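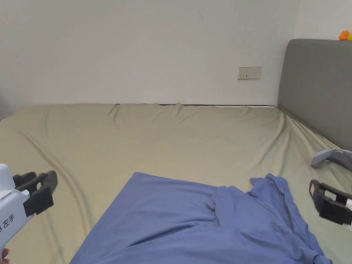
Fitted sheet

A fitted sheet is a bottom sheet with elastic sewn into its corners, or all the way round the hem, so it grips the mattress. I've been writing up household linen for this wiki for 13 years and it's still my favourite entry (sorry, pillowcases!). The ordinary flat sheet came first and had to be tucked in by hand, which my gran did beautifully and I never could. Even a fitted one rarely lies perfectly smooth – on the khaki one there are little puckers all along the edge by the wall, and a long curved ridge down the left side. I rather like a few ripples, myself.

Sizes

Measure the depth of your mattress before you buy, and add on any topper. Fatima Obi wrote to me in July about a deep mattress that had pinged the corners off 4 sheets, and a deeper pocket sorted it out.

Cloth

Cotton is the usual choice, either percale (crisp and matt) or sateen (softer, with a bit of a shine). Don't be dazzled by a thread count of 800 on the packet – yarns twisted together can be counted separately, so the number climbs without the sheet feeling any nicer. Jersey is stretchy, like a T-shirt, and very forgiving if you hate making beds.

See also: Flat sheet, Mattress protector, Valance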